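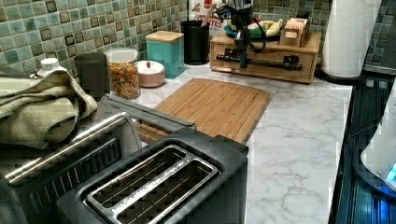 Salloser Opens Paid Trial of Ditard Kitchen Arm, Asks Buyers to Doubt It First

Jul 11, 2025 - Salloser today opened sign-ups for a paid trial of Ditard, a countertop robot arm kit for home kitchens. The company is taking 163 households in the first round. It is also asking them to read the list of things Ditard does badly before they hand over any money.

"I have sat through a lot of kitchen robot launches," said Oğuzhan Bozkurt, who runs the Ditard project at Salloser. "There's a smooth video, a promise about dinner, and then you ask how long the arm took and the room goes quiet. I didn't believe those videos and I don't expect anyone to believe ours. Try the thing for a month and send it back if it's no good."

Ditard is a single slender arm with its own controller and a set of eight taught tasks. The tasks are small ones: opening and closing a light drawer, moving light items between a plate and a board, putting a lid on a canister, and others of that size. Much of the practice is done with play food on a regular counter, among the toaster, the jars and the paper towels. Salloser says it prefers this to a bare lab bench, though it concedes that one crowded counter says very little about the next one.

The kit does not cook. It does not use knives, handle hot pans, pour boiling water or work over a lit stove. Salloser has no date for any of these and will not be giving one.

What it does do, it does slowly. In the company's own tests a drawer task took nine times as long as the same job done by a person in no hurry. Drawers with a stiff runner or a very small knob were the most common cause of failure. Bright reflections also gave trouble, and people with glossy stovetops or polished counters should expect more missed grabs until they have moved things around a bit.

Setup is another sore point. The arm has to be fixed in place, and its cables need room to move. Anyone who needs to clear the counter every evening will probably find Ditard a nuisance, and Salloser would like those people to wait.

The company hired Groltance, an outside test shop, to run the kit through 400 attempts before the trial opened. Salloser paid for the work, a fact it says readers should keep in mind. The full log, failures included, goes to every household that signs up. There is no overall success score in it. "Average an easy lid with a hard drawer and you get a number that looks nice on a box," Bozkurt said. "I'd want to know which drawer."

Trial households get the arm, the controller, mounting hardware and phone support during working hours. Dağdelen, the company's shipping and repair partner, will handle delivery and returns. A household can end the trial at any point in the first month for a full refund, return shipping included. Tasks can be taught at home by guiding the arm by hand, but testers found this tiring, and the first few tries often had to be thrown out.

Video from the arm's camera stays on the controller unless the household chooses to share it. Sharing is off when the kit arrives, and turning it on does not lower the price.

First kits ship in August. Salloser will publish the number of returns at the end of the trial, along with the reasons people gave. If more than half come back, the company says, Ditard will not go on general sale in its present form.

Households can apply through the Ditard page on the Salloser website. Reporters who want to see the arm working may ask the press desk for a visit, and are welcome to bring a drawer of their own.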